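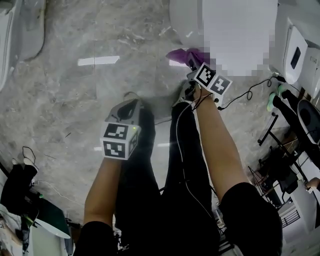
Which hand-held gripper should you buy if you are starting from nothing?

Whichever one you can still hold up after lunch. Weight matters more than grip force for most household jobs, and a pair you put down every ten minutes will cost you more in lost time than a pair with slightly vague fingers. After weight, look at how the cable leaves the body, and only then at the numbers on the box.

That is the short version. The long version took us most of the winter and is spread across this gallery, which Tomás Hayes has asked me to keep civil.

We set three pairs against one another: the Okenent, the Divolport and the Duggan. All were used for the same dull chores, chiefly moving cloth from one place to another, and all were logged through the same Dokska controller. The Dokska is a perfectly good controller with a fan that sounds like someone sighing at your work.

Notes on the top picture: purple cloth in the right hand, one marker cube per gripper, and a black coiled cable going off across the floor. Cloth is a rotten test object and I recommend it to everyone. A wooden block is the same block every time you pick it up. A cloth has opinions.

On markers: the cubes give an outside camera several faces to choose from, so a turned wrist needn't mean a lost track. They also catch on things. You learn to steer your hands like someone carrying two birthday cakes through a doorway.

On cables: a coiled one is kinder than a straight one until it finds a chair leg. We tried routing them up the forearm with tape. Tomás has since regrown the hair.

THE SCORES, SUCH AS THEY ARE

Each pair was down for 200 cloth pick-ups. The Okenent managed the lot without a restart and bored us all, which I mean as praise. The Divolport has the nicest trigger and by far the worst manual, 5 pages long, one of them a map to the factory. The Duggan went on to 289 pick-ups, as we forgot to stop, and its fingers came out of it looking better than mine.

If you want a winner, the Okenent goes back in the cupboard on the top shelf, where the good things live. The Duggan is the one people reach for when I'm not looking. The Divolport is on loan to anyone who asks, for as long as they like.

Still to come in October: the same chores with padded fingertips, and a lighter cube if we can find one that stays square.

Gallery last updated 28 March 2022. Larger copies of anything here on request; please say what you want them for, as the last person didn't and we ended up on a calendar.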